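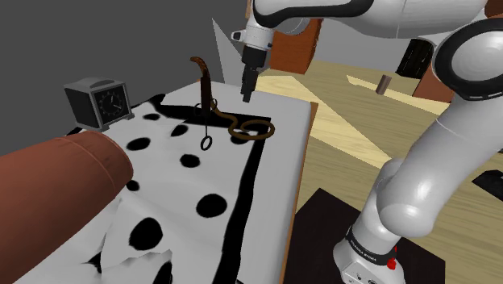 Figure 3. Bras robotisé blanc et noir, pince dirigée vers une nappe blanche à pois noirs (rendu de simulation).

4.2 Fidélité des spectateurs aux ligues régionales

L'audience d'une compétition d'esport est le plus souvent résumée par son pic de spectateurs simultanés. Cet indicateur renseigne mal sur le retour du public d'une semaine à l'autre. Nous avons donc suivi 503 comptes inscrits sur la plateforme Starkura pendant les 20 journées de la ligue Brolenwood, close en juillet. Un compte est dit fidèle s'il a regardé au moins une rencontre entière lors de 8 journées ou plus.

Les comptes fidèles se concentrent parmi les supporters déclarés d'une équipe. Chez les autres, la présence suit surtout l'affiche : les rencontres opposant Dalthorpe à Shao attirent un public qui ne revient pas la journée suivante. Tsuji observe le même décrochage dans son étude des ligues universitaires, avec un seuil de fidélité plus bas que le nôtre.

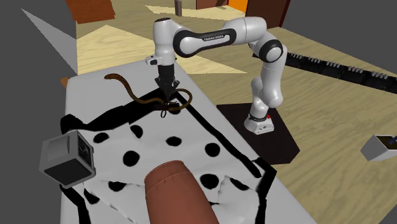 L'horaire de diffusion joue également. Les rencontres commencées après 22 h sont plus souvent abandonnées avant la dernière manche, y compris par les comptes fidèles. Nous n'avons pas pu séparer cet effet de celui de la durée, les séries longues étant presque toutes programmées en fin de soirée. Les rediffusions ont été exclues du calcul, car Starkura ne distingue pas la lecture complète de la lecture accélérée. La section 4.3 reprend ces données en tenant compte de la langue des commentaires.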